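Home Newsletter Kitchen Workshop Back Issues Contact

Search this site Go

Your Questions: the Small Kitchen and the Wooden Toast

I've been putting out the Molness Home newsletter long enough that the same questions keep landing in my inbox, so I've gathered the regulars in one spot. If yours isn't answered, write in anyway - I do read everything, even if it takes me until December to get back to you!

How do you fit so much on one counter?

By being a bit stubborn about it, mostly. I put things where I use them and let them stay there. The toaster and the toaster oven live side by side and the mugs get stacked. I've tried hiding the lot in cupboards and all that happened was I stopped making toast.

Isn't a toaster oven AND a toaster a bit much?

I get told this at least once an issue (usually by people with three kinds of coffee maker). The oven does my cheese on toast and reheats leftover pizza beautifully, but it's slow for a plain slice before work. If I had to give one up it'd be the toaster, and I'd sulk.

Where did the wooden bread come from?

I cut mine from an offcut using the Istard slice pattern, which is in the workshop section. You trace it, cut it, round over the corners and then sand until you're sick of sanding. I finish at 100 grit on pieces the kids will bash about and go finer if it's a present. Leave it bare or rub in a little food-safe oil, whichever you like.

Will it fit my toaster?

Measure your slot first, please! My first go was far too fat and I had to plane it down at the kitchen table. You want it to drop in under its own weight and stand up with plenty showing over the top so little fingers can grab it.

Can the kids use a real toaster for pretend breakfast?

Only with the plug pulled out and the cord tucked well out of reach, and only with a grown-up there. Never switch it on with wood inside. When the game's over, the wooden slice comes out and goes back in the toy basket before anyone plugs anything in. If that sounds like too much to remember, keep an old dead toaster with the cord cut off just for playing.

Do you really leave a tea towel on top of the oven?

When it's off and cold, yes, it's a handy flat spot. When it's going on, the towel comes off first. Same goes for cereal boxes, paper bags and anything else that's crept up there while you weren't looking.

What do you keep in glass jars?

Grains, beans, whatever I'd otherwise forget I'd bought. I like lids I can lift off with one hand. The Skovow ones everybody asks about come in packs of 24, so I split a pack with my sister and we still had jars coming out our ears.

How do I get crumbs out of the toaster?

Unplug it, let it cool, slide out the crumb tray and give it a wipe. Then a gentle tip over the sink. No knives, no forks, no water down the slots.

The toast, standing in the left slot both times:
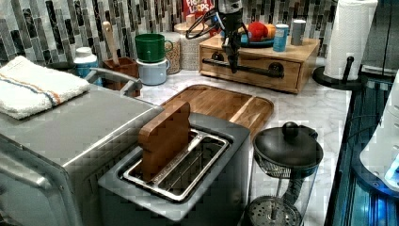
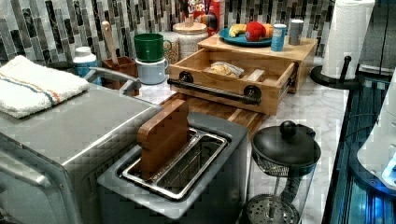
Molness Home - Issue 33 - Page 24

Can I get the pattern on paper?

Yep, send a stamped envelope marked "Requena" (that's our street) and I'll pop one in the post.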